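Isten 8-Quart Stockpot with Lid: nine months in

Posted April 19, 2021 by Gudrun Ljungberg

I bought this pot last July, mostly because my old enamel one had chipped so badly that I was scared of finding a flake in the soup. The Isten was on sale at Ilmont for 36 dollars, lid included, and I figured that if it lasted a year I'd be happy. Well, it's still my favorite thing in the kitchen and I use it more than anything else I own!

First, the lid, since that's what sold me. I've had so many glass lids over the years, and I've dropped enough of them to know I'm not a glass lid person. This one is all steel on top of the pot, with a nice rolled rim, and it sits down on the pot without rattling. Rice, beans, a big batch of stock with the heat way down low, it just stays put and gets on with it. The knob is held on by one screw from the underside, and I love that. My last pot had a riveted handle on the lid and when it got wobbly there was no fixing it. With this one I've tightened the screw twice (ordinary screwdriver, ten seconds) and it's been solid ever since. 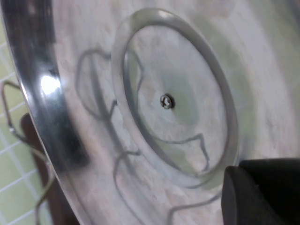 Cleaning is easy as long as you remember the ring pressed into the inside of the lid. Starchy water likes to dry along it, and if you only give it a quick wipe you'll get a chalky line there the next day. A soft brush takes care of it. Same goes for the spot right where the screw meets the metal, so I go around it with an old toothbrush every few weeks. I dry the lid by hand, too. If I leave it on the rack it gets water spots, which don't hurt anything, but I like it shiny.

And it does get shiny. My neighbor Ivar Holmgren came over for pea soup in the winter and asked if it was new. (He then went and bought the smaller one, and says his heats up faster than mine, which I'd expect.)

On the stove: water for pasta comes to a boil in 28 minutes if I fill it nearly to the top on my weak back burner, so use the big burner. The bottom is thick enough that onions brown evenly, although I did scorch a tomato sauce once when I was on the phone. Baking soda and an overnight soak got it off. I've had it in the oven at 200 degrees to keep chili warm for a party, with no trouble at all. 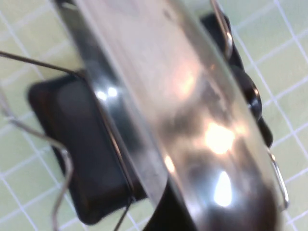 Polished steel up close, with that thick rounded rim.

What would I change? The polish picks up every fingerprint, and I've stopped fighting it. There are no measuring marks on the inside of mine, so I keep a wooden spoon with a notch cut in it. And it's a tall shape, so check your cabinet before you order. Mine only fits on the bottom shelf, with the lid upside down on top.

I also looked at the Tunitz before buying. It's a good-looking pot, but it was heavier than I wanted to lift when full, and the lid was glass. If you cook for two, get the smaller Isten like Ivar did. For soup people and anyone who freezes leftovers, I'd get this size again tomorrow.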